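Belt cell stoppages: a gallery

Posted March 2018 by Ayanda Modise

The belt cell at Plikberg stopped on us over and over during the spring runs, and twice it stopped in a way we didn't like. This page gathers what we learned, for the people at Ekari who will be running the same job and for anyone else who works near the arm. The entries go in the order things happened. Some have a line or two and some have more, depending on how much there was to say.

The job is simple enough. Soft toys and other light things go onto a short belt one at a time, the arm picks them up or sets them down, and the software keeps a tally. We planned 1264 picks across the whole set of runs. We finished them in the end, but a good deal later than planned.

1. The first stop

The arm came down over the belt, opened, and stayed there. No alarm, no message on the laptop. Lwazi Nkuna was running it and waited 18 seconds before pressing the stop. The log showed that the arm was still waiting for a "belt clear" signal that had never been sent. We restarted and carried on, which was a mistake. We should have looked at the wiring that morning.

2. The second stop

Same position, same silence. This time Lwazi left the arm powered and called Lindiwe Pillay over. She wiggled the belt's signal lead and the arm moved off straight away. Her hand was next to the belt when it did. She wasn't touched, but the arm passed close enough that we wrote it up as a near miss and stopped for the day.

3. What the near miss report said

The report is short. The arm was live, it was waiting, and a person reached in to deal with a fault. When the signal came back the arm did exactly what it had been told to do. The fault was in the lead, and the danger came from us treating a waiting arm as a stopped one.

Precious Tshabalala signed it off and added one rule at the bottom: if the arm is still and you don't know why, press the stop before you do anything else. That rule is now taped up beside the door.

4. The connector

Lindiwe took the lead out and found one pin pushed back in its housing. It made contact most of the time and lost it when the belt shook. You could not see it from the front. She found it by pulling gently on each wire in turn. The replacement lead was made up the same afternoon and is 300 mm longer, so there is some slack at the plug.

5. The cable that caught

Once the signal was fixed we had a different kind of trouble. The gripper cable snagged on the belt rail on the return move, the wrist joint went over its torque limit and the arm shut itself down. That is what it is meant to do. The cable jacket was scuffed but not cut through. Sibusiso Botha put it right by moving one clip and slowing the return move.

6. Toys with rings

A keychain ring on a plush toy can hang down between the belt and the rail. One did, and the belt motor stalled. We turned the speed down to 340 on the controller dial (the dial has no units, before anyone asks) and changed the loading instructions so that the ring end goes on last, facing away from the rail. No stalls after that. We thought about taking the rings off altogether, but the Thoroddsen order includes them, so they stay.

7. Over the belt

The gripper is open just above the belt, with nothing on the belt itself. An arm waiting in this position looks the same as one that has been stopped, so check the stop button and don't go by the arm. The black cable hanging down in front of the conveyor is the one to watch for snags. 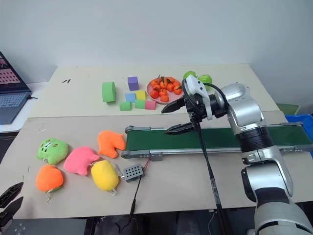
8. Changes to the software

Sibusiso added a timeout. If the belt signal doesn't arrive, the arm now drops out of automatic and puts a message on the laptop saying which signal is missing. It will not start again by itself when the signal returns. Somebody has to press reset, and the reset button is on the far side of the table, out of reach of the belt.

We tested this by unplugging the lead in the middle of a run, first with the arm over the belt and then with it on the way back. It dropped out correctly both times.

9. Still open

The stop button is on the operator's right. Lwazi is left-handed and would like a second one, and so would I. It has been asked for.

The Arkaven cell uses the same type of connector on its belt lead. It should be checked before the runs there in September. Pull on each wire one at a time, with the power off.

If you have had a similar stop on your own cell, please send the log to Lindiwe along with a note of where the arm was when it happened.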